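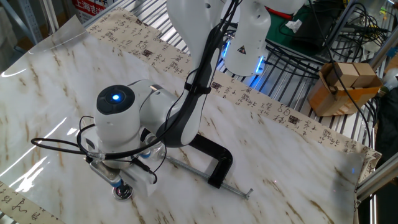

桌面操作工位控制软件安全检查表及检查意见

适用范围:Condodside 实验平台桌面操作工位,含运动控制、感知、规划及配套工具软件
被检版本:Chala 控制框架,构建号 1413
检查依据:《Brorosmont 项目软件变更管理细则》及平台安全操作规程
检查负责人:Jinfeng Ren
检查月份:八月

填写说明
检查结论分为“符合”“基本符合”“不符合”“不适用”四类。结论为“基本符合”或“不符合”的,须填写意见并明确责任小组。仅凭仿真结果得出的结论,应在意见中注明。

一、运动控制

1.1 关节限位参数与现场配置文件一致
结论:符合
意见:已逐轴核对软件限位与控制器内限位,软件限位均严于控制器限位。配置文件校验值已存入变更记录。

1.2 末端速度上限在所有模式下生效
结论:基本符合
意见:自动模式与示教模式下限速正常。由调试脚本直接下发关节指令时,限速检查位于上层接口,存在绕过的可能。要求将检查下移至指令发送层,由控制组完成。整改前,调试脚本仅限在降速模式下运行。

1.3 指令中断后的停机行为
结论:符合
意见:人为断开上位机通信进行测试,控制器在设定时限内进入受控停止,未见位置跳变。恢复通信后须人工确认方可继续运动,符合规程要求。

1.4 多臂共用空间的互锁
结论:基本符合
意见:互锁区域以静态方框定义,偏保守,能够满足安全要求。但释放互锁的条件写在任务脚本内,不同任务写法不一。建议统一由框架管理,任务脚本只负责申请与归还。

1.5 线缆余量与腕部旋转范围
结论:基本符合
意见:线缆沿臂体外侧敷设,规划器目前未将其纳入碰撞模型。已在末端关节增加软件转角约束,作为临时措施。工具更换后应重新核定该约束值,并在启动自检中打印当前值,供操作人员核对。

二、感知

2.1 相机与机械臂外参标定有效
结论:符合
意见:标定文件与现场安装位置对应。每次调整支架后均须重新标定,标定记录应与软件版本一并归档。

2.2 反光台面及金属件的识别可靠性
结论:不符合
意见:台面有明显反光时,深度图出现成片缺失,银色圆形小件的中心估计随之偏移。回放数据共90组,其中3组的抓取点落在物体轮廓之外,软件仍判定为可执行。要求增加深度有效率门限,低于门限时停止下发抓取指令并提示人工复核。此项整改完成前,不得启用无人值守模式。

2.3 花纹背景下的分割结果
结论:基本符合
意见:仿大理石纹台面上的深色纹路有时被并入黑色夹具的掩膜,造成外形偏大。外形偏大对避障影响有限,但会影响夹取宽度的计算。台面边缘带有文字的纸张亦有零星误检,建议在任务配置中限定有效工作区域。

2.4 透明物体的处理策略
结论:不符合
意见:现行模型对透明件的检出不稳定,未检出时规划器将该处视为空闲空间。要求在任务开始前由操作人员在界面中登记台面上的透明件,软件据此生成禁入区。登记功能应列为启动必填项,不得默认跳过。
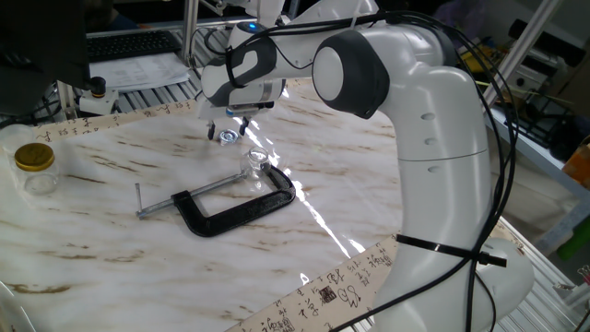

透明件禁入区的高度应取物体实际高度并加安全余量。仅以台面投影划定禁入区的,在末端横向移动时不能提供有效保护。感知组提交的初稿采用的是投影方式,已退回修改。

2.5 时间同步
结论:符合
意见:图像时间戳与关节状态时间戳之差在允许范围内。日志中偶有丢帧,丢帧后系统沿用上一帧结果,并按规定标记为过期数据。

三、规划

3.1 碰撞模型与现场一致
结论:基本符合
意见:台面、框架立柱及相邻机械臂均已建模。工位旁货架与线缆仅以整块包围盒表示,可接受。夹具螺杆部分细长,点云降采样后容易丢失,应对此类物体单独设置采样密度,或直接调用预存的几何模型。

3.2 规划失败后的处理
结论:符合
意见:规划失败时机械臂保持原位,不会自动放宽约束重试。重试次数及失败原因均写入日志,原因代码与说明文档一致。

3.3 下探动作的终止条件
结论:基本符合
意见:竖直下探以目标高度为主、外力阈值为辅。目标高度取自感知结果,因此第2.2项的偏差会传递至此。建议增加与台面高度相关的硬性下限,该下限由标定程序写入,任务脚本无权修改。台面覆盖物厚度发生变化的,应重新测定。

3.4 空载与持物状态区分
结论:符合
意见:夹爪开度与夹持状态由同一节点发布,规划器按状态切换碰撞模型。夹爪闭合但未夹到物体的情形,能够正确识别为空载。 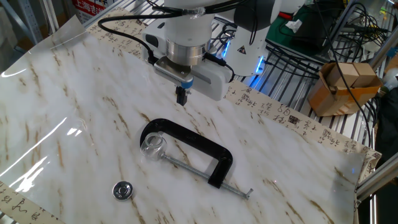 更换夹爪之后,是否只需修改工具坐标系即可恢复运行?
仅修改工具坐标系不能满足恢复运行的条件。还须同步更新末端负载参数、夹爪碰撞模型和开度换算表,并重新执行第1.5项与第3.3项检查。上述内容全部写入变更记录后,由检查负责人签认,方可恢复自动模式。

3.5 轨迹执行前预览
结论:符合
意见:预览界面显示的轨迹与实际下发轨迹取自同一份数据。操作人员确认后轨迹即锁定,中途修改须重新预览。

四、工具软件与日志

4.1 回放工具与现场版本匹配
结论:基本符合
意见:Bradstead 回放工具可读取现行日志格式,但不校验构建号。用旧版日志复现问题时可能得出错误判断。建议打开日志时强制比对版本,不一致时给出明显提示。

4.2 自动化测试覆盖
结论:基本符合
意见:与安全相关的测试用例共43条,本次全部执行并通过。其中外力阈值部分仅在仿真环境中验证,结论应以实机补测为准。一次完整执行耗时较长,不得以此为由在发布前减项。

4.3 日志存储空间
结论:符合
意见:空间不足时系统停止接受新任务,并保留已有记录,未见覆盖现象。

4.4 参数修改权限
结论:不符合
意见:限速、外力阈值与工作区域边界可由普通账户修改,修改后仅有本地记录。要求设置分级权限,并将修改人、修改前后数值及生效时间写入统一日志。

4.5 急停状态在界面上的显示
结论:符合
意见:硬件急停触发后,界面各页均有提示。软件暂停与硬件急停使用不同文字标示,操作人员能够区分。

五、整改要求

第2.2、2.4、4.4项为发布前必须完成项,由感知组和工具组分别提交修改说明及测试记录。第1.2项由控制组完成,复检时现场演示。其余“基本符合”项可随下一构建一并处理,但须在本表后附上处理计划。

整改期间,工位可在降速模式下开展单步调试,操作人员应在场并保持急停装置随时可及。调试中如出现抓取点异常、停机延迟或互锁未释放,应保留完整日志后再重启软件,不得先行清除报警。

复检时应使用与本次相同的回放数据,并另行补充含透明件和金属件的实机数据。复检不通过的,构建号1413不得合入 Brorosmont 项目主分支。

检查负责人:Jinfeng Ren
控制组签收:
感知组签收:
工具组签收: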